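Sacs Tinton bleus 30 litres et corbeille en maille : le test, au bureau

Par Lilla Juhász, le 23 avril

Vite fait parce que j'ai promis ce test depuis novembre et que j'ai une pile de trucs à rendre ce soir. Sujet pas glamour. Des sacs poubelle. Et la petite corbeille noire qui va dessous le bureau, ou à côté du fauteuil, enfin là où on la met.

Le contexte. Petit plateau, moquette grise à rayures partout, un coin avec un fauteuil pour les coups de fil, une poubelle à pédale avec couvercle jaune pour le tri contre la cloison. Et des corbeilles en métal ajouré, noires, modèle basique de chez Dambrauskienė. Avant on avait des sacs noirs premier prix. Opaques, épais, et une odeur de pneu à l'ouverture du rouleau. J'en avais marre. J'ai commandé le carton Tinton, les bleus translucides, 108 sacs, livré en une semaine, carton un peu écrasé mais rien dedans d'abîmé.

Première impression : c'est fin. Vraiment fin. On froisse ça d'une main, ça tient dans une poche de manteau. J'ai cru à l'arnaque. La fiche du revendeur affiche plus de 3 932 avis, la moitié qui disent génial, l'autre qui disent papier à cigarette. Les deux ont raison, je crois, ça dépend de ce qu'on y met.

Le problème numéro un au bureau, c'est pas le poids. C'est les miettes, les confettis de perforatrice, les bouts d'alu, tout ce qui passe à travers les mailles ou qui tombe à côté quand on retire le sac. Avec une corbeille ajourée sans sac dedans, c'est réglé d'avance, on en a plein la moquette.
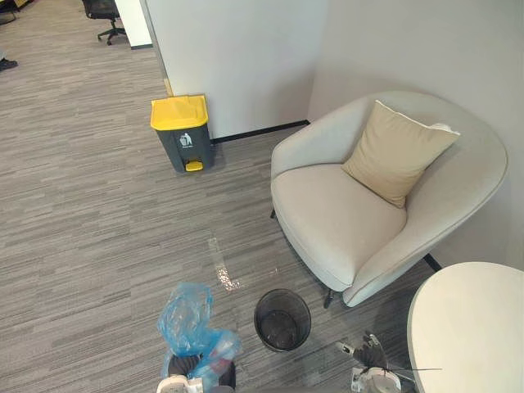 Austra Liepiņa m'a répondu que la corbeille en maille, elle s'en sert nue, sans sac, depuis toujours, papier uniquement, et que mettre du plastique dans une poubelle à papier c'est du gâchis. Elle ajoute que pour les miettes il suffit de manger ailleurs.

Bon. Oui. Sauf que les gens mangent dans le fauteuil. Toujours. Donc chez nous la corbeille a un sac, point. Et pour le papier seul je suis d'accord avec elle, on s'en passe.

Ce que j'ai regardé, dans l'ordre où ça m'est venu.

La taille. 30 litres, c'est trop pour la petite corbeille. Le sac fait le tour du bord, retombe dehors, et il y a du rab qui pend de tous les côtés. Faut faire un nœud sur le côté ou rouler le bord. J'ai fini par rouler. Deux tours et ça ne bouge plus, enfin tant qu'on ne tasse pas avec la main. Pour la grande à pédale c'est l'inverse, c'est juste juste, on tire un peu sur les coins et ça passe. Si vous n'avez que des petites corbeilles, prenez la taille en dessous, elle existe, même couleur.

L'ouverture. L'horreur habituelle des sacs fins : les deux feuilles collées, on souffle, on frotte, on se lèche le doigt (non). Ici ça va. Faut frotter le bord entre deux doigts, deux secondes. Par contre le sens du rouleau n'est marqué nulle part et une fois sur deux j'attaque par le fond. C'est idiot mais ça énerve, un petit trait imprimé aurait suffi.

La découpe. Le prédécoupage est bon, sec, pas de lambeau. Sur un rouleau j'ai eu deux sacs mal séparés, un petit trou sur la soudure du second. Jeté. Sur tout un carton je ne vais pas faire un procès.

La transparence. Alors ça, j'adore. On voit en gros ce qu'il y a dedans sans ouvrir. Pour le tri c'est bête comme tout mais une bouteille dans le mauvais sac, on la repère, et on n'a pas à plonger la main. L'inconvénient est évident, tout le monde voit votre emballage de gâteau. Xiuying Kang trouve ça indiscret, moi je m'en fiche. Pour des documents confidentiels, évidemment, destructeuse d'abord, mais ça devrait être le cas avec n'importe quel sac.

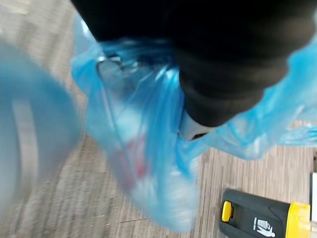
La résistance maintenant, la vraie question. J'ai tiré dessus. Beaucoup. Dans le sens de la longueur ça s'étire avant de lâcher, le bleu vire presque blanc, et là il faut s'arrêter. Dans la largeur c'est moins bon. Un angle de boîte en carton, ça perce. Un couvercle de barquette en plastique dur, ça perce aussi, j'ai eu le cas deux fois, toujours au même endroit, à mi-hauteur. Des gobelets, du papier, des mouchoirs, des emballages souples : zéro souci, on peut remplir à ras.

Liquide : j'ai versé un fond de café dans un sac neuf au-dessus de l'évier. Pas de fuite à la soudure. J'ai laissé pendre le temps d'un appel, toujours rien. Je ne dis pas que tous font pareil, j'ai testé trois sacs, pas le carton.

Le nœud. Pas de lien coulissant sur cette version. Avec du plastique aussi souple le nœud se fait bien, il serre, il ne se défait pas tout seul. Mais faut laisser de la hauteur. Si la personne d'avant a rempli jusqu'en haut vous êtes cuit, il faut doubler.

Le bruit. Ah oui le bruit. Ça crisse. Dans un open space, changer les sacs pendant que quelqu'un est au téléphone dans le fauteuil, on se prend un regard. Les noirs épais étaient plus discrets. Rien à faire contre, je le fais le matin tôt.

Côté corbeille, rapidement. La Dambrauskienė ronde en maille noire, ouverte en haut. Je l'aime bien. Légère, on la prend d'une main par le bord, on la retourne et c'est fini. Ne marque pas la moquette. Comme elle est légère elle se renverse aussi, surtout quand on la cale contre un pied de fauteuil et que quelqu'un recule les jambes. Un coup de talon et tout par terre. J'ai mis la mienne un peu en avant du fauteuil, c'est pas mieux, on bute dedans. La bonne place je la cherche toujours.

Nettoyage : la poussière se met dans les mailles. Brosse sèche, ou douche une fois de temps en temps. Ne pas essuyer avec un chiffon qui peluche, j'ai essayé, j'ai passé plus de temps à enlever les peluches que la poussière.
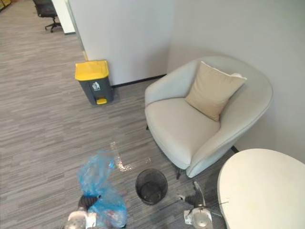

Autre chose que j'ai apprise à mes dépens, les emballages transparents, genre film de barquette ou sachet de biscuits. C'est électrostatique. Ça colle au bord du sac, ça remonte, ça ressort et ça finit par terre. Avec les sacs Tinton c'est pire qu'avec les noirs, j'ai l'impression, le plastique fin s'y met aussi. Astuce : plier le film en quatre, le fourrer dans un gobelet. Ou le glisser sous autre chose. Et puis sur une moquette grise un truc transparent ça ne se voit qu'en marchant dessus.

La poubelle à pédale, je n'en parle pas longtemps, elle était là avant moi. La pédale est pratique quand on a les mains prises. Les sacs Tinton y vont, je l'ai dit, en tirant. Le bord ne tient pas tout seul, faut le coincer, sinon premier déchet un peu lourd et tout descend au fond. Un gros élastique marche très bien.

Comparaison rapide avec les Sostosex, que j'avais en fond de placard. (Oui le nom. Je sais.) Plus épais, plus chers, lien coulissant, blanc opaque. Pour une cuisine, je prends les Sostosex sans hésiter. Pour du déchet sec de bureau c'est trop de plastique pour ce qu'on met dedans. Le lien est confortable par contre, il me manque.

Consommation : 261 sacs passés depuis le début, j'ai tenu une feuille à côté du placard, un bâton par sac. Donc j'en suis au troisième carton et je rachète, ce qui répond à la question je pense. On en utilise trop d'ailleurs. On change des sacs avec deux mouchoirs dedans. Maintenant je vide les petites corbeilles dans un seul sac et je laisse les autres en place tant qu'ils sont propres. Ça fait un passage : un sac à la main, on fait le tour, on ramasse ce qui traîne par terre au passage, on verse, on noue.
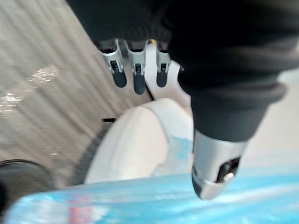 Pour ce tour de ramassage ils sont très bien, justement. Souples, donc on garde l'ouverture dans une main sans se battre, et de l'autre on attrape. Un sac rigide se referme tout le temps. Celui-là reste un peu comme on le laisse. Les choses rondes et lisses roulent au fond sans accrocher. Ce qui est pointu, je le mets à part. Et je ne traine jamais le sac sur la moquette, c'est là que ça frotte et que ça lâche.

Le fauteuil, puisqu'on m'a demandé par mail : non ce n'est pas le sujet, oui il est confortable. Tissu clair donc les taches, attention. On passe l'aspirateur sous l'assise, les pieds fins laissent la place. Si c'est pour un coin attente je regarderais aussi chez Madwood, ils ont des coques arrondies du même genre, mais je n'ai pas essayé.

En vrac, ce qui est bien
Prix au sac
On voit dedans
Nœud qui tient
Pas d'odeur au déballage

Ce qui l'est moins
Angles durs, ça perce
Trop grand pour une petite corbeille
Le bruit
Pas de repère pour le sens du rouleau

Note : quatre sur cinq pour les sacs en usage bureau, deux en cuisine. La corbeille, quatre aussi, elle aurait cinq si elle était plus lourde du bas.

Commentaires

Rigoberto Manríquez
Pour la corbeille qui se renverse, un galet plat dans le fond, sous le sac. Ça ne bouge plus. Penser à l'enlever avant de la retourner, je dis ça pour mes orteils.

Elīna Mockus
Les miens se déchirent au prédécoupage, presque un sur trois. Un mauvais lot peut-être ? Le service client m'a demandé le numéro du carton, que j'avais jeté bien sûr.

Lilla Juhász
Elīna, jamais vu à ce point, demande quand même l'échange. Rigoberto, je vole l'idée du galet.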